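关于我们

首页 | 关于我们 | 测试记录 | 加入我们 | 联系

克利尔比(Clillby)是一家做家务和车间杂活自动化的小公司。更准确地说,我们是一家每天回答同一个问题的公司:机器到底会不会干活了?目前的答案是“会一点”,销售同事希望我们把这三个字写得小一些,我们没同意。

公司现有31人,分成两摊。楼上写软件、训练模型,楼下摆桌子、搬箱子、捡掉在地上的东西。新人入职头一个月一律在楼下,不论学历。有位博士在这一个月里叠了太多毛巾,后来回家拒绝叠任何毛巾,家属来电反映过。

我们从哪里来

创始人吉泽拉·伦杰尔(Gizella Lengyel)早年在一家包装厂管生产线。厂里买过一台很贵的机械臂,码垛又快又准,前提是纸箱必须放得横平竖直。为了伺候它,线上多安排了两个人专门摆箱子。吉泽拉算了一笔账,算完就辞职了。

公司的第一个项目叫农贝格(Nunberg),目标是收拾餐桌。做了大半年,机器能把碗端走,条件是碗里没有汤。第二个项目普莱提尔(Pleltier)改做车间里的零件分拣和装盒,客户愿意付钱,要求也明确,我们这才交上了房租。农贝格没有取消,它搬到了走廊尽头那间屋子,每年十月拿出来再试一次。

我们怎么做

先由人来做,机器跟着学。操作员手持夹爪,把一件小事一遍一遍地做完,位置、开合、快慢都记下来,再拿去训练。听起来像师傅带徒弟,区别在于这个徒弟要看252遍才肯把一样东西放进盒子,换一个盒子又要从头商量。 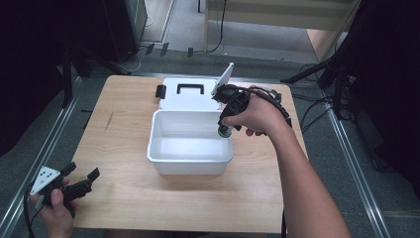

装盒是我们做得最久的一门功课,也最容易被参观的人小看。三岁孩子都会的动作,拆开来有一长串麻烦:从哪里夹,夹多紧,什么时候松手,松早了东西磕在盒沿上弹走,松晚了连手带盒一起拖动。像这样一只敞着口的白色塑料盒,盖子翻到后面摊平,一只手的夹爪捏着个深色的圆柱形小物件停在盒口右沿上方,另一只手的夹爪在桌子近处张着,人做起来不用动脑子。机器要动的脑子都在这几厘米里。至于把盖子合上、把卡扣扣好,那是另一门功课,开课时间另行通知。

会什么,不会什么

每隔一阵就有客户来信,问能不能“先来一台会做家务的”。为了节省双方的时间,现状如下。

会的:把形状规整的小零件放进盒子;把杯子从桌上挪到托盘里;拉开大部分抽屉;擦桌子,只要您对“擦干净”没有很强的个人见解。

看情况的:叠毛巾。上一轮内部测试,叠了100条,合格52条。其余的也叠了,叠成什么不好说。

不会的:套被罩,找另一只袜子,剥水煮蛋,判断冰箱里那盒东西还能不能吃。最后这一项,我们公司的人也不太会。

车间里的情况要好一些。零件不会半夜自己换地方,灯光是固定的,也没有猫。普莱提尔在客户现场干一个班,大约要人过去扶它一把三四次。我们跟客户就是这么说的,合同里也是这么写的。曾有同行好心提醒,这个数字不该放在网站上。谢谢,已经放了。

关于演示视频

我们的视频一律按原速播放,失败的也剪进去,所以看起来比别家慢,也比别家丢人。有一段放杯子的视频,杯子放歪三次,第四次放好了,背景里有人叹气,那口气我们没有消音。投资人看完问能不能加点音乐。加了,还是那么慢。

农贝格和普莱提尔之外

我们还有一个内部工具叫“洲”(Châu),用来给每次尝试打分。它不看姿势漂不漂亮,只看东西最后在不在该在的地方。上线头一周,它给全公司演示得最顺的那一版打了最低分,写软件的和摆桌子的为此吵了一下午,最后去看录像,它是对的。

加入我们

目前招操作员、机械工程师,以及愿意写测试报告并且把坏消息写在第一段的人。操作员不要求懂编程,要求手稳、坐得住,能把同一件事做很多遍而不自作主张地改进它。面试在楼下进行,请穿方便弯腰的衣服。

参观请提前写信,下午三点以后来比较好,上午机器和人状态都一般。茶水自取,杯子用完请自己洗,洗碗这件事我们仍在研究。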